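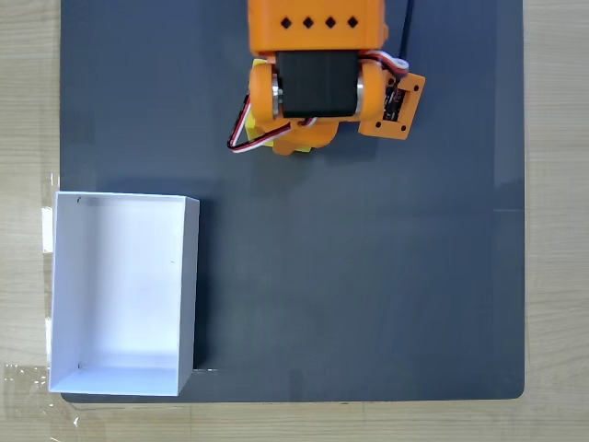 Hi all, so my wrist fault is back, and this time it took the gripper with it. I was 26 cycles into what should have been a long boring run on Sunday when the wrist servo stopped answering, the arm sagged, and by the time I got my hand on the power switch the gripper had clipped the edge of the box and shoved it across the mat. I've printed a new bracket since then (still orange, I have so much orange left) and put everything back together. Look at how the servo cable loops over the black motor and hangs out on the left side of the wrist, though. That's my main suspect! When the wrist rolls all the way over, I think that loop gets tugged and the connector lets go for a split second.

On Wed, 2023-11-08, Fatemeh Abbasi wrote:
> Before you blame the cable, check the log for the
> voltage at the moment it dropped. We had the same sag
> on the Rinska arm in July and it was the supply. Also,
> does it always go at the same angle?

Fatemeh, good call on the log. Voltage looks flat right up to the dropout, and then I get 308 read errors in a row from that one servo while everything else on the chain keeps talking. As for the angle – twice out of 2 tries it went past 58 degrees of roll, so I've set a soft limit below that for now and I'm keeping my fingers well out of the way while it's powered.

What bugs me more is that the Pelten controller just kept sending moves to the other joints. Shouldn't a lost servo stop the whole arm? If anybody has a watchdog setting that works, please send me your config. I'm going to try a longer cable with a proper clip this weekend and I'll post the log either way.

Shahla Sharifi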